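Paria notebook – brush desk task, 14th November

Second long day on the two-arm work, and I'm rather pleased with how it's going, so forgive me if I ramble.

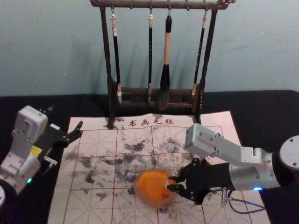

Stavros and I have been arguing (very kindly, over far too much tea) about whether the policy should see both arms' joint readings at every step, or only those of the arm that's moving. I trained it both ways on the same 200 demonstrations and gave each version 28 trials. With both arms in, it managed 24. With one it managed 16, and most of the misses were at the handover, where the second arm set off too early – poor thing, it had no way of knowing where its partner was!

Gwendolyn wonders whether the longer input is simply giving the network more to chew on, and she may well be right. I'll pad the one-arm version with zeros to the same length and run it again before I say anything to the Katico people. Same seed, same start poses, and do please leave the mat where it is.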